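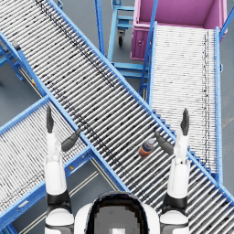 A robot named Flumley has a simple job: pick up bottles from a conveyor and put them where they belong. One day in December it kept getting that job wrong. It closed its gripper too soon and pinched nothing but air. A bottle lying on its side, like the dark blue one with orange bands on the rollers, is harder to grab than you might think. It is small and round, and the fingers have to come down on both sides of it.

## What went wrong?

Flumley works inside a computer. Its warehouse is a simulation, a bit like the world in a video game, so the team can test things without breaking anything real. In one test it tried 457 grabs and missed 85 of them.

Amanuel Woldemariam looked through the records. The program was using an old bottle position. By the time the fingers closed, the bottle had rolled 3 centimeters away - far enough to miss.

## Why does a miss matter?

A real robot arm is strong and it can't feel sorry. If it closes on the wrong spot, it could crush a bottle or hurt a hand. That's why real robots have a stop button, and why people stay outside the marked area while the arms are moving.

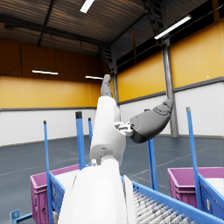 Pongsak Prasertsri asked why the robot didn't just try again. It did, Amanuel told him, but it went back to the same wrong spot each time.

The fix was to make Flumley check the bottle's position again right before closing its fingers. If the bottle has moved, the arm stops and starts over with the new position.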